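Ploklow Bench Kit: your questions, answered

Last updated 21 March 2021

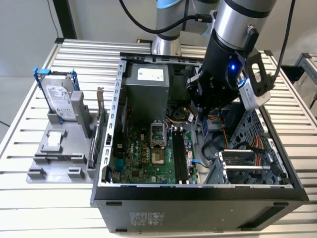

I get a fair few emails about the Ploklow kit, and most of them ask the same things, so I've put my replies in one spot. If yours isn't covered, use the contact form and I'll get back to you (usually after dinner, once the workshop's shut).

What do I get in the box?

The arm mount, the gripper, the camera bracket, the cable set, the parts fixture and a licence for the Tirkard software. The arm itself isn't included! I know that catches people out, and I've made the note on the order page bigger. If you don't own an arm yet, I can quote you for a bundle, but the kit on its own assumes you've got one bolted down and behaving itself.

What's it for, exactly?

Desktop computers, mostly. Pulling parts out of old towers, putting parts into refurbished ones, or running the same step over and over while you sort out your process. I started with desktops because that's what I had stacked to the ceiling in the garage, and they're a good size for a bench arm. Laptops are a different beast altogether and I don't support them at the moment.

Do I have to use the fixture?

You don't have to, but please try it before you decide. Having the drive, the cards and the small bits each standing in a known place saves you an enormous amount of fiddling in the software. The grey blocks lift out and can be moved about. If you've got an odd-shaped part, the drawings are in your download folder and you're welcome to print your own blocks in whatever colour you fancy.

Will it handle a hard drive in a caddy?

Yes, 3.5-inch drives in plastic caddies are one of the jobs I test with. Stand the drive upright in the fixture and teach the grip on the rails. Caddies vary a lot between case makers, so do one slow run for every new style. I learned that one the hard way with a caddy that had a springy clip on the side, and I'm still finding bits of it.

What about processors?

Hmm. Sort of. The gripper can pick up and place small square parts from a recess in the fixture, but I won't promise you a CPU into a socket, and bent pins aren't covered by the warranty. Practise on a dead board first. Have a few dead boards handy, even.

How should the computer sit on the bench?

On its side with the panel off and the inside facing up. Clamp it if you can, as a case that creeps a few millimetres will throw out every position you've taught. A slatted aluminium bench is brilliant for this because you can fix things nearly anywhere along it. And unplug the tower, please, and let it sit a while before you start.

The loose wires keep snagging. Help!

You and me both. Power supply wiring is the biggest nuisance in the whole job. I tie back whatever I can before a run and teach the arm to come in high, then go straight down. There's a setting called Approach Height in Tirkard, and bumping it to 67 mm fixed most of my own grief.

How long does setup take?

My last one took 4 hours, with a tea break and a lost hex key. Your first will probably take longer. The part that eats the time is the camera calibration, so do it in steady light and don't move the bench afterwards.

How much is it, and do you ship?

The kit is $561, and spare finger sets are $233. I post anywhere in Australia from Lutcombe. New Zealand orders are fine too, but ask me for a freight price before you pay.

Is there a warranty?

Twelve months on the mount, bracket and gripper. Fingertips wear out, so they're not included. If you bought through Georgiou, send the claim to them first, as they hold their own spares and they'll be quicker than me.

Can I come and see one running?

Sure, by appointment. I'm closed for most of July, otherwise send me a note and bring along a tower you don't mind having pulled apart. Parking's out the back, and the roller door sticks, so give it a decent shove.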